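Lirkum Footbridge Renewal
Progress report to the Hagedorn Fund, second stage

Since our last report the east approach has opened, and people are using it! The first cyclists came through on a Tuesday at 6:40 in the morning, before the crew had even finished folding up the barriers, and Arsalan Warraich (our site supervisor) had to wave them around the last of the cones. It was a lovely start to the stage.

Work completed

The old timber deck has been taken up over its full length and the steel underneath has been cleaned back and repainted. We found less rust than the first survey had led us to expect. Two cross-members near the middle pier were replaced, and a third was plated on site after Friederike Wegener, our structural engineer, had a second look at it from the barge. Her notes are in the appendix, with the weld test results.

The new deck is 615 metres of non-slip panel, bolted down in short lengths so that any one of them can be lifted out without closing the whole crossing. We are very pleased with how it rides. The old boards rattled so loudly that you could hear a bike coming from the car park, and several people have told us they miss it.

Handrails are up on the north side. The south side is waiting on 10 posts that came back from the galvanizer with the base plates drilled to the wrong centres. The supplier, Zorley, has agreed to redo them at its own cost and they are due in October. Until then there is temporary fencing on that side, inspected every morning.

The ice deflectors

This was the part of the job that worried us most at the start. The deflectors upstream of the piers were put in long before anyone thought of the bridge as a cycling route, and the drawings we inherited didn't match what the divers found. Gisela Görtz spent a good part of the spring matching old drawings to dive footage, and we now have a full set of plans for all 9 piers for the first time. Seven deflectors are sound. The ones at piers four and five need new facing plates, and the plates have been ordered from Gomen. They have to be fitted before freeze-up, so this is the one date in the program we can't let slip.

Public access and the rest area

The detour along the river road stayed open throughout, apart from two afternoons when the crane needed the lane. We had 2319 responses to the survey on the rest area, far more than we'd hoped for, and Anneliese Oltmanns read every one of them. Shade and drinking water came out well ahead of everything else. The design now has a larger roof over the benches, a bottle filler, and bike racks moved to the downstream side where they won't block the view. Both neighbourhood associations have seen the revised layout and are happy with it.

Budget

Spending is within the approved amount for the stage. The saving on steel repairs has covered the extra barge time, and a small balance remains. We would like to carry it over to the rest area roof - a short request is attached for your approval.

Next stage

Deflector plates at piers four and five, then the south handrail, then lighting. Razia Marwat has joined us to run the lighting contract and has already talked the installer into a trial of lower lamps, which should be kinder to the herons on the flats. Footings for the rest area will be poured once the ground survey is signed off.

We'd love to have someone from the Fund out to walk the east approach. Mornings before 9:30 are best, and Arsalan has spare boots and hard hats at the site office.

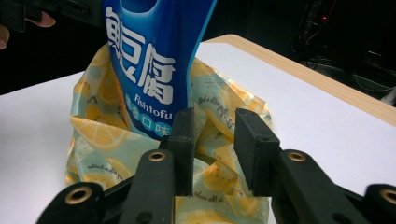 If you're coming by bike, use the river road gate and ring the office from there, as the main gate is kept locked while the crane is on site. The next report will follow once the deflector plates are in.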